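Module 7: Care and handling of small decorative metalware and glass
Course tutor: Zohreh Rezaei. Practical sessions: Kamil Machala.

These notes go with the second practical. Read sections 1 to 3 before you come in. Section 6 has the written task.

## 1. Materials covered

The module deals with small household objects of the kind found in house sales, hotel stores and prop rooms: candlesticks, candleholders, small cups, votives and tumblers. Two groups matter here.

**Brass.** An alloy of copper and zinc. The colour depends on the proportion of zinc: low-zinc alloys are reddish, high-zinc alloys a paler yellow. Brass dulls in air. Skin salts speed this up and leave prints that become brown if they are not wiped off. Many modern pieces are lacquered; most older ones are not.

**Coloured glass.** The colour may be in the body of the glass, in a thin outer layer, or in a coating sprayed on after forming. Body colour is stable. Sprayed colour scratches and lifts, first at the rim and the foot. Purples and lavenders in old glass were often made with manganese. In cheap modern pieces they are frequently sprayed.

Plated steel and painted resin are dealt with in Module 8. Do not treat a piece as brass on colour alone. Test with a magnet first: a strong pull means a steel core. A weak pull at the base only may come from a weight or a fixing screw.

## 2. Parts of a candlestick

The terms below are used in the record sheets and in the test.

- **Base** (or foot): the part in contact with the table. May be round, square or shaped.
- **Stem**: the upright between base and top. May be cast in one piece with the base or screwed into it.
- **Drip pan**: a dish below the candle socket. Not always present.
- **Socket** (or cup): holds the candle. Old wax collects at the bottom.

A tall stick on a slender stem has a high centre of gravity and tips easily. A candleholder, as the word is used in this course, is a low piece with little or no stem. It is stable but easily knocked along the surface, and small ones are the pieces most often mislaid during a session.

## 3. Setting out the table

Objects are laid out before any handling starts. The layout is the same for inspection, dusting and packing.

1. Clear the table and wipe it down. Wait until the surface is dry.
2. Put the riser near the back centre. A perforated riser is preferred for glass, as it lets air pass under the foot of a rinsed piece.
3. Place glass on the riser, one piece at a time. Leave a hand's width between pieces where there is room.
4. Stand tall metal pieces towards the back, behind or beside the riser, where a sleeve will not catch them.
5. Place low metal pieces towards the front. They may be left apart from each other.

With a single glass cup, one candlestick and two candleholders, the arrangement comes out as follows. The cup stands on the right front part of the riser, the tall stick behind it and to the right, and the low pieces well forward and to the left.

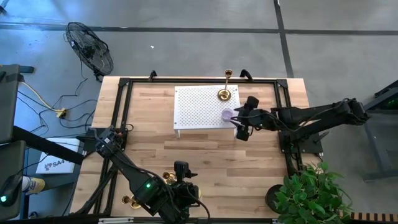
## 4. Handling

### 4.1 Glass

Lift a cup by the lower half of the body. Do not lift by the rim. With small translucent pieces, check the wall against a light for cracks before lifting, and turn the piece through a full circle on the table while you do so. Bare, clean, dry hands are better than cotton gloves, which slip.

### 4.2 Brass

Wear nitrile gloves. Take a tall stick with one hand under the base and the other on the stem. Before lifting, hold the base still and try the stem gently for play. If it turns, record "loose stem" and move the piece in two hands only. Do not tighten it.

Low candleholders are lifted from the sides. A finger in the socket will pick up wax and carry it to the next object.

### 4.3 Order of work

Glass is moved first and metal second. When the table is cleared, the tall piece goes last. Objects are not passed from hand to hand; put the piece down and let the other person take it up.

## 5. Cleaning and packing

Dust with a soft brush, working from the top down. Soft wax is chilled and lifted with a wooden stick. Metal tools are not allowed. Lukewarm water may be used on body-coloured glass but should be kept off sprayed glass until a spot on the foot has been tested.

Polish is used only on unlacquered brass, and only when the record sheet asks for it. Each polishing removes metal and softens cast detail. Siamak Tabrizi's notes on lacquer, handed out in May, still apply.

Wrap each piece separately in acid-free tissue. Fill the socket of a tall stick loosely before wrapping the outside. Glass and metal go in separate boxes. Store at a relative humidity of 40 per cent or a little below.

## 6. Written task

Complete one record sheet for each object in your set. Give the material, the test used, the parts present (section 2 terms only), the condition and the method of lifting. Add a plan of your table showing the position of the riser and every object.

Sheets go to Mahtab Nikzad in room 1254. The pass mark is 80.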